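Subject: Re: [arm-users] Gripper motor shuts down in the middle of a grasp
From: Oddur Brøndum
To: arm-users list

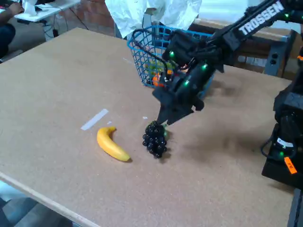
Why does a gripper motor cut out while the rest of the arm carries on?

Most often it has hit its own overload limit. The motor has been told to close further than the object will let it, it pushes until its patience runs out, and then it drops torque by itself without consulting anyone. The other joints are on the same bus and have no opinion on the matter.

On to Petrică's message.

Petrică Sandu wrote:
> We have the same fault at Nenduvville, usually late in the
> afternoon. The arm reaches for the fruit, closes, starts to lift,
> and the fingers go limp. The log says nothing. The script says
> "grasp OK" and carries a handful of air to the basket. I have
> swapped the cable and the power supply. Is the motor dying, or
> is it me?

A bit of both, I'm afraid, though mostly it's the script. We spent most of June on this, and I would like someone to profit from it.

Our close command was a position, 0 on a scale where 1000 is wide open. Nothing we pick up is 0 wide. So on every grasp the motor stood there leaning on a piece of plastic with everything it had, for as long as the lift and the carry took. With a slim object it got away with it. With the grapes, which are fat and lumpy, it tripped after 4 seconds, and always over the far side of the table.

The silence in the log was our own doing. Braden, the little bus wrapper most of us copied from each other, reads the position back and throws the error byte away. The motor was raising its hand the whole time. "Grasp OK" only meant that the command had been sent.

What we changed:

Current limit on the gripper set to 900 mA in current-based position mode, so it squeezes up to that and then holds.

Error byte read every cycle. Any bit set on any joint now stops the episode and parks the arm.

Close target worked out from where the fingers stall, plus a small margin. Hellwig's patch does this, but check the sign if your gripper is mounted mirrored. Ours was. The fingers opened very decisively.

No automatic reboot of a tripped motor. This is the one I'd argue for. We had a retry in there for up to 25 attempts, written by me, and one evening the gripper came back to life while my thumb was between the fingers. It wasn't serious, but I did say a few things in Danish. A tripped motor now stays off until a person has cut torque, looked at it and typed the command – and the person typing keeps the other hand in their lap.

As for whether yours is dying: let it cool down, then open and close it by hand with the power off. If it feels gritty, a gear has gone and no setting will help. If it's smooth, keep it. The Flasard logger will plot motor temperature if you turn that on in the config; it is off by default, for reasons lost to history.

I can send the diff tomorrow morning. It has two commented-out blocks I'm not proud of, please ignore them.

Oddur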